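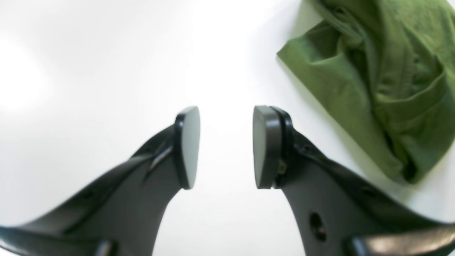 手首カメラから見た白い台とオリーブ色の布。今日の話はだいたいこの視界の中で済みます。

1/
布たたみの模倣学習で出た結果がひとまず固まったので、連投でまとめます。論文ではなく、論文になる前の愚痴に近いものです。数字は本物です。

2/
先に結論。手首カメラの映像だけで学習した方策に「掴む前に一度止まって見る」という動作を入れたら、把持の成功率が上がりました。半年かけて得た知見が「よく見てから手を出せ」。幼稚園で習ったやつです。

3/
きっかけは2月。当時の方策は布に向かって迷いなく突っ込み、迷いなく空気を掴み、迷いなく持ち上げて、迷いなくたたむ動作に入っていました。布は台に残ったまま。所作だけは美しかったです。

4/
データは遠隔操作のデモ687本。布はくしゃっと丸まった状態から始めて、端を見つけて掴み、広げて、二つ折りにするところまで。操作者は私を含めて三人で、癖がまるで違います。私の癖がいちばん悪いことは、可視化したらすぐ分かりました。

5/
方策の中身は、画像と関節角を入れて、少し先までの動作をまとめて出すよくある構成です。社内ではWirwoodと呼んでいます。名前の由来を聞かれるたびに答えが変わるので、もう誰も聞いてきません。

6/
問題の切り分けから。失敗を全部見返すと、いちばん多いのが「端ではない皺を端だと思って掴みにいく」でした。布のたまりの稜線は、手首の高さから斜めに見ると、本物の端とよく似ています。人間も画面越しだとよく間違えます。私は間違えました。

7/
しかも白い台は照明を拾います。明るいところが飛ぶと布の輪郭の手がかりが減るし、影は薄い。きれいで何もない背景なら簡単だろうと思って白にしたのは私です。艶のないグレーの板にしておけと、昔の自分に言いたい。

8/
もうひとつ、指が視界に入る問題。手首カメラなので当然ずっと指が写っています。学習が進むと、方策が布より指の見え方を頼りにしている節がありました。注目領域を描かせると、指先のパッドのあたりが煌々と光る。自分の手を見ている場合ではない。

9/
で、試したことその一。指の部分をマスクして学習。結果、悪化。掴む直前にパッドと布の位置関係が分からなくなるので、考えてみれば当たり前です。考える前に学習を回すのに丸二日使いました。

10/
試したことその二。固定カメラを追加。これは効きます。効きますが、今回の縛りは「手首カメラ一台でどこまでいけるか」なので、効くと困る。比較用の条件として表のいちばん下にそっと置いてあります。

11/
試したことその三が今回の本題です。接近の途中、布の上で短く停止して、そこで手首を少し左右に振る。視差が出るので、皺の稜線と端の見え方に差がつく。その間の画像をまとめてエンコーダに渡して、掴む点を選び直させます。

12/
止まる位置と振り方は、最初は手で決めました。あとから学習させたら、手で決めたものとほぼ同じところに落ち着きました。私の直感が正しかったとも言えるし、学習の手間が無駄だったとも言えます。報告書には前者を書きます。

13/
評価は各条件70試行。布の初期状態は、持ち上げて落とすだけ。「ランダムに配置した」と書けば立派ですが、要するに落としています。落とす人が方策の条件を知らないように、条件の切り替えは別の人がやりました。

14/
結果。元の方策は70試行中35成功。見てから掴む版は56成功。ここでの成功は「端を掴んで持ち上げ、台から離れたあとも布を保持している」までです。二つ折りの完成までではありません。そこは後で白状します。

15/
半分しか掴めないものを「ベースライン」と呼ぶと急に科学らしくなるので、この分野の語彙には助けられています。

16/
ちなみに、止まるだけで手首を振らない条件も同じ回数やりました。こちらは39成功。停止そのものの効果はあまりなさそうで、違う角度から見るほうが大事らしい。試行数が試行数なので、小さな差については強く言いません。

17/
代償は時間です。一回の把持が目に見えて遅くなりました。デモ動画を等速で流すと、見ている人が途中で自分のスマホを見はじめます。倍速にすると「倍速ですね」と言われます。

18/
データ量も振りました。687本のうち243本だけで学習した場合、元の方策は目も当てられない。見てから掴む版はそこまで崩れませんでした。ただしこの条件は試行を減らしているので、数字は追試が終わるまで出しません。出すと独り歩きして、帰ってこなくなるので。

19/
布の種類について。学習に使ったのは主に綿のもの。社外の評価セットOderaに入っている薄手の化繊も試しましたが、滑る、張りつく、静電気で逃げる。方策の問題か物理の問題か、切り分けられていません。今のところ物理のせいにしています。

20/
指先のパッドはグレーのゴムのものを使っています。薄い布では向かい合わせのパッドの高さの揃い方が効いて、ずれると端がするっと抜ける。一度、三日ほど「モデルの性能劣化」を調べた末に、ねじを締めたら直ったことがあります。その三日分の実験ログは大切に保管してあります。

21/
以来、評価の前に必ず指を閉じて当たりを見る、という項目がチェックリストの一行目に入りました。二行目は「カメラのレンズを拭く」。三行目は「一行目をやったか」。

22/
さて、白状の時間。掴んだあとの二つ折りは、全体としてはまだ弱いです。端を掴めていても、そこが角なのか辺の途中なのかで次の動作が変わるべきところを、方策は毎回おなじ自信で進みます。出来上がりは、折られた布というより説得された布です。

23/
掴む点を選び直すときに「角らしさ」も一緒に推定させる版を、隣のチームのSkalovというツールでラベルを付けながら作っています。ラベル付けは退屈です。画面の中のどれが角か、半日眺めると布が布に見えなくなってきます。

24/
よくもらう質問その一。「触覚センサを付ければいいのでは」。付ければいいと思います。予算も付けてください。

25/
その二。「シミュレーションで学習しないのか」。やりました。シミュレータのJamellの中では布がたいへん素直で、方策も大活躍でした。実機に持ってきたら、会ったことのない素材を前にした顔をしていました。顔はありませんが。

26/
その三。「視差を稼ぐなら、最初から遠回りの軌道で近づけばいいのでは」。これは良い質問で、まだやっていません。停止なしで弧を描いて近づく条件は、次の評価に入れます。もしこれで同じ成功率が出たら、11番目の投稿はなかったことになります。

27/
失敗の傾向も少し。残った失敗で目立つのは、端が布のたまりの下に潜っているケースです。これは上からいくら手首を振っても見えない。一度適当なところを摘んで崩してから探すのが正解だと思いますが、デモの中にその動作がほとんどありません。操作者がみんな几帳面で、端が見えるまで粘ってしまうからです。

28/
なので次のデモ収録では「雑にやってください」と頼む予定です。ところが雑にやってと言われた人間は、だいたい丁寧に雑をやります。予備の収録でも、崩し方が判で押したように同じでした。私の分は天然の雑さがあると評価されています。初めて癖が役に立つかもしれません。

29/
コードは整理してから公開します。「整理してから」がこの業界でどういう意味かは各自ご存じのとおりですが、評価手順と失敗の分類表は先に出せそうです。布を落とす高さも書いておきます。そこを揃えないと比較にならないので。

30/
同じように手首カメラだけで布を触っている方、台の色を何にしているか教えてください。うちは次の評価からグレーにしたいのですが、687本のデモが全部白い台の上なので、まず方策が気を悪くしないかの確認からです。

2024-07-14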